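Monday, 8:40, workshop notebook, fit-out bench

Batholm unit, second visit. Writing this up before the phone starts. Notes are in the order I walked it, sorry.

Keys from the front desk OK. Elevator is the slow one, book the padded one next time or we lose half the morning. High floor, good light in the living room, terrible echo with no curtains up. Two bedrooms, both smaller than the listing plan. Measured both twice. The plan must be drawn to the outside of the walls or something, the wardrobe recess in the back bedroom is 5 cm short of what we quoted. So the Mulwood carcass will NOT go in as cut. Options:

- trim the side panel and lose the scribe
- take the baseboard off behind it and gain a bit
- reorder

Baseboard first. Try it dry before touching the panel. If somebody has already cut the panel by the time they read this, come find me.

Front bedroom fine. Window latch is loose, not ours but the agent will ask, so tighten it while we're there. Door drags at the bottom on the hinge side. Pulled the top hinge, screws are short and the holes are chewed out. Plug and re-screw, longer ones. Same story on the bathroom door I would bet, didn't check.

Bathroom: silicone around the tub has gone black in the corner by the faucet. Owner wants it "freshened." Told the agent that means cut out and redo, a wipe won't do it, and that the room is out of use till it cures. She wants to show the place later in the week. We'll see. Fan works but is loud, there is a rattle that stops when you push on the grille. Foam tape maybe.

Floors. Laminate in the living room is ok apart from the strip by the balcony door, which has swelled at the joints. Water gets under that door when it rains sideways. No point replacing boards till the door seal is done. Seal is a Stirno profile, the old type with the wide fin. Wholesaler says they still carry it but only in 25 meter rolls. Way too much for one door, but the other units in the same stack have the same door so it'll get used. Ordered one roll. Put it on the Batholm account not the shop account!!

Back bedroom floor, leave alone.

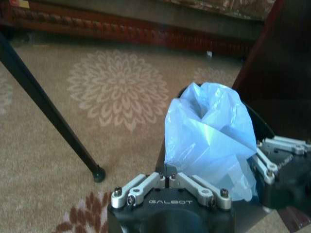
GALBOT gripper, with the light blue bag just above it.

Kitchen took longest. Counter is sound. Two cabinet doors out of line, adjusted on the spot, quarter turn on the lower hinge each, done. The drawer under the cooktop comes forward on its own. Runner is bent. Looks like someone stood on it to reach the top cupboard. Replacement runners are the same length as the ones left over from the Mulwood job, check the shelf by the saw before buying. I think there were 2 pairs but one may be soft close and the other not, so don't mix them.

Under the sink: trap is hand tight only. No drip while I had the water running, but I didn't run it long. Put a tray under it and look again next visit. Shutoff valve is stiff, do not force it. If it snaps it's the whole riser and the building office has to be told in writing ahead of time to shut it down. Learned that one in the other tower.

Intercom is a Ding, the white one with the single button. Buzzes but no voice from downstairs. Swapped the handset lead with the spare from the van, same thing, so it's the panel or the wiring in the hall. Not opening the hall box without the building's electrician. Wrote it down for the agent as "building side."

Paint. Living room wants one coat, bedrooms want 2 at least, there is a dark red under the white in the back one and it's ghosting thru at the corners. Prime it. Really prime it this time. The tin we have left is the flat ceiling white and the walls are eggshell, so it's no use even for touch-ups. Take a chip off behind the light switch and get it matched.

Quote changes to send:
door seal, added
hinge repairs, added
tub silicone, full redo
closet, same price for now, see above
intercom, removed
primer for back bedroom, added, forgot it last time and ate the cost

Parking: loading bay is free till 10 and then the guard gets unhappy. Get there early. Side entrance ramp is too steep for the big cart with a full sheet on it, go round the front and ask.

To bring next time: long hinge screws, dowel + glue, multitool w/ a new blade, foam tape, tray for the sink, the good level (not the one that got dropped), dust sheet for the hall because the building is fussy about the carpet there. Also something to prop the balcony door, it slams.

Still waiting on: agent about the showing, building office about the electrician, wholesaler to confirm delivery on the roll. Agent also asked if we can be clear of the place before December. Said probably. Depends on the closet mostly.

Recess again, left to right at the top and then at the bottom, they don't agree. Use the smaller number. It's pencilled on the wall inside where the carcass will cover it.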